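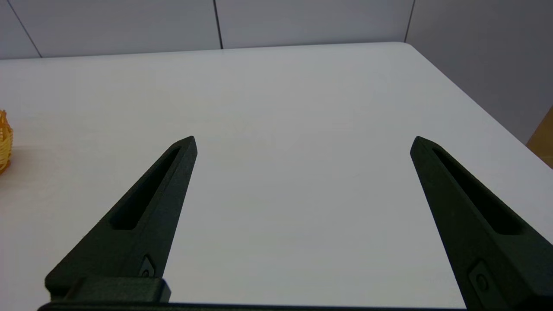 Home | Diary | Notes | Contact

September, late evening

Today I finished the counting for the Ruawai test. We have 2,134 short recordings now, and I removed 13 where the fingers did not open fully before the arm started to move. Beverley McAlister thinks I am too strict. Maybe, but a policy learns also our bad habits.

The result surprised me a little. When each recording starts with the fingers wide open above the bare white table, the arm succeeded in 87 trials from 100. With mixed starting positions it was clearly lower. I repeated it with 3 different seeds and the order stayed the same.

I still don't know if this will hold at Haldale, where the light is other. I must ask Beverley for the key to the cupboard.

Filed under: Lab diary, Grasping
Last updated: September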